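Calibrating wrist cube markers for bimanual hand tracking

Part 3 of the Fangate capture notes. Part 1 covers printing and gluing the cubes, part 2 covers the head camera.

This page explains how we get from a head camera video of two hands with cube markers to wrist poses that a policy can be trained on. The method is the one we used for the Lunden tabletop set, where we recorded 137 demonstrations and kept 133 after filtering. It needs no external motion capture. Everything is measured relative to the head camera first and moved into a table frame afterward.

What you need

A calibrated head camera with fixed focus and locked exposure
Two cubes with fiducial patterns on the faces, every pattern with its own ID
Straps that hold the cubes firmly on the backs of the hands
A flat calibration board
A table with enough room for both arms
The Bravon scripts, checked out and built

Step 1. Check the camera intrinsics

Run the intrinsics script on a fresh clip of the calibration board. Move the board through the corners of the view as well as the middle, and tilt it. Hands spend a lot of time near the bottom of the view, where lens distortion is strong, so a clip that only covers the center will give you good numbers and bad poses.

If you refocus the lens at any point, start again from this step.

Step 2. Build the cube model

Each cube is treated as one rigid body with several patterns on it. The script needs to know where each pattern sits relative to the others. You can type in the ideal geometry, but glued faces are never quite square. We solve for it instead.

Hold one cube in front of the camera and turn it slowly so that every pair of neighboring faces is visible at some point. Record 40 seconds. The solver looks for frames with two or more faces in view and adjusts the face positions until they agree. Repeat with the second cube and save the two models under different names. Swapping left and right here is the most common mistake, and the error looks like a tracking failure later on.

Step 3. Strap on the cubes and find the wrist offset

The cube sits on the back of the hand and the pose we want is at the wrist. The offset between them depends on the wearer and on how the strap was tightened, so measure it once per session.

Put the forearm flat on the table and keep it still. Bend the hand up and down, then side to side, in slow arcs. The cube center moves roughly on a sphere with the wrist near its middle. The script fits that sphere and writes out the offset. Do the left side, then the right. If the fit residual is over 8 millimeters, tighten the strap and redo that hand.

Don't touch the straps after this step. If one slips, end the session there and do the offset again before you go on.

Step 4. Set the table frame

Lay the calibration board flat on the table and look at it for a few seconds with the head camera running. This gives the transform from the camera to the table at the start of the clip. After that the camera moves with the head, and the Ververidis tracker carries the transform forward using visual features in the room. Look at the bare tabletop as little as you can during this part. Chairs, railings and shelves give the tracker much more to hold on to.

Step 5. Record the task

Start with both hands at rest for a moment so that there is a clean beginning to each demonstration. Work at a normal pace. Fast wrist rotations blur the patterns, and a blurred face is worse than a hidden one because it may still be detected with the wrong corners.

With both hands on the near edge of a box, the cubes come very close together:
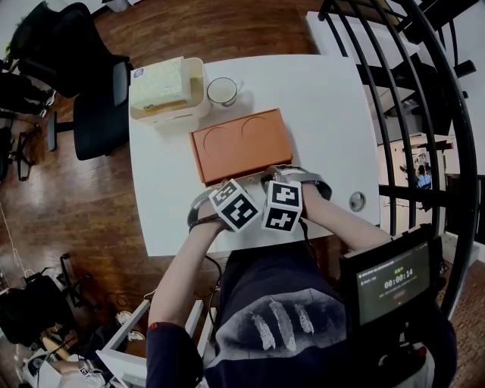 Areti Karagiannis asked whether two cubes that close could be confused with each other, and whether it would be safer to use a different pattern family for each hand. We tried two families on an early batch. It doubled the detection time and made no difference to the poses. Separate IDs are enough, as long as the solver rejects any detection whose corners are shared between two patterns. What does hurt is one cube hiding the other. For short gaps we interpolate, and for longer gaps we mark the frames as missing and leave them out of training.

Step 6. Filter and export

Run the filter with the default settings. It drops a demonstration if either wrist is missing for too long or if a pose jumps farther between two frames than an arm could move. The four we lost on the Lunden set all failed on the second test – three from motion blur and one from a strap that had slipped.

Before exporting, play back a few clips with the wrist axes drawn over the video. Watch the axes when the hands are still. A small shimmer is normal and the smoothing will take it out. A slow drift points to the table frame, so go back to step 4 and check the start of the clip.

The export writes one file per demonstration with left and right wrist poses in the table frame and a validity flag for each hand. Part 4 covers gripper retargeting.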